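June 2022

Shade drift on the navy reactive, continued

Picking up from the April entry. The problem as it stood: batch 2164 came out greener and weaker than the lab dip, with the same recipe, the same Gurov dye powder, and the same jersey. Leobardo had put it down to weighing error. I reweighed the retained samples of powder and salt against the sheet and found nothing wrong, so weighing is off the list unless someone has a new reason to put it back.

What is left: water, alkali, fabric preparation, time at temperature.

Water. Hardness at the tap read 130 ppm as calcium carbonate, strip and titration in agreement. The April log has no hardness reading at all. Hortensia remembers the softener being bypassed for a while in spring but is not sure of the dates. From now on hardness goes at the top of every bath sheet, before the recipe. I have added a line for it to the blank sheet and thrown out the old blanks.

Ran two small pots side by side, one on tap water and one on deionized, both with swatches cut from the same roll and all else held equal. The tap pot was duller after soaping. The difference was clear in the light box under the daylight lamp and hard to see under the store lamp. It goes in the right direction but is too small to account for 2164 alone. A second pair with sequestering agent in the tap pot closed most of the gap. Swatches are stapled into the back of the book, marked on the reverse in laundry pen.

Alkali. The soda ash was an opened bag, top folded over and clipped. Annag pointed out that it had been standing next to the steam line. The powder had lumps. I dissolved a weighed portion and titrated it, and it came out weaker than a portion from a sealed bag. Low alkali means less fixation and more color going down the drain in the rinse, which fits the weak shade. It does not explain the green cast by itself. The navy is a mix, though, and the components do not all fix at the same rate, so an underfixed bath could shift hue as well as depth. Need single-component pots to show this properly.

Preparation. Drop test on the undyed jersey: water taken up at once in the middle of the roll, slower near the selvage. Uneven scour. This would give edge-to-center variation, and Higinio did report that on 2164, although the greige stock from Jitau has always been a bit like this. Rescoured a length and repeated the drop test; even across the width. Set aside for the next full bath.

Drying and handling. Samples have been read too soon after drying. A swatch straight from the dryer reads differently from the same swatch after it has conditioned, and this navy is worse for it than the black. Keir and I agreed that swatches lie flat on the rack overnight before anybody reads them. No reading off a folded garment either; creases throw the instrument off and the fold line always comes out darker. 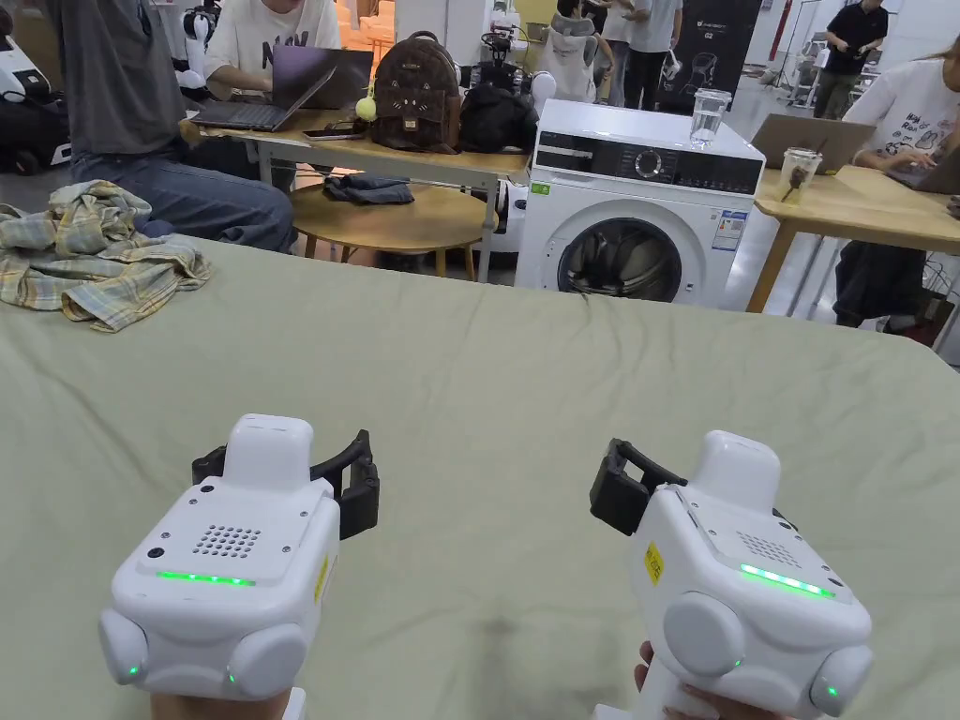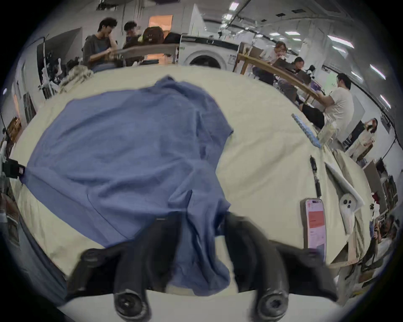
The large table. Blue garment in the second view.

Time at temperature. The chart recorder on the Vorari machine shows the bath reaching set point 12 minutes later than the program says it should. The controller starts its hold timer on the program clock and takes no notice of the probe. So the hold was short by that amount on 2164, and presumably on everything run since the program was loaded. Changed the step to wait on the probe. Checked with a blank bath, no dye, and the hold now starts when the temperature is reached.

The probe itself reads a little high against the glass thermometer. Have not corrected for it yet. I would like to see the offset at two temperatures before entering anything.

Rub fastness on 2164: dry acceptable, wet poor. Consistent with unfixed dye left in the cloth. A second hot soaping brought the wet result up by half a grade and made the shade weaker still, so there is no saving the lot by washing it. Keir wants to overdye to black. Fine by me if the wet rub is repeated afterwards.

Current view, in order of weight: short hold, weak alkali, hard water without sequestrant, uneven scour. All four push toward a weak shade. I have only tested the last three one at a time, and at pot scale.

To do

Single-component pots on old and new soda ash, 23 g swatches, deionized water throughout.

Probe offset at two points. Annag has the good thermometer.

Soda ash into lidded bins, away from the steam line, with date opened on the lid.

Ask Hà for the scour record on this roll, and whether the selvage problem shows up on theirs.

Full bath on the rescoured length with the corrected hold. Leobardo to run, me to read. Do not change the recipe for this one, even if the first rinse looks weak.

Light box lamp hours are past the limit on the label. Replacement requested.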